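About Praken

Hi, I'm Nadhirah, and I started Praken as a Sunday sewing class with 3 students and one very cranky machine.
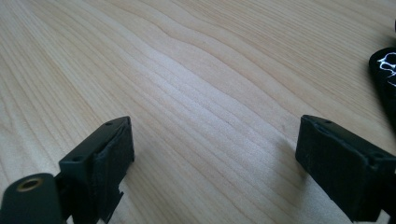

We've grown a bit! These days 80 people come through in a week (beginners mostly, plus a few quilters who could teach me a thing or two). Patricio runs the evening alterations group and I still do Sundays. Bring fabric if you have some, or dig through our scrap bins. Classes last 2 hours and there's always coffee. Come say hello, the door sticks so push hard.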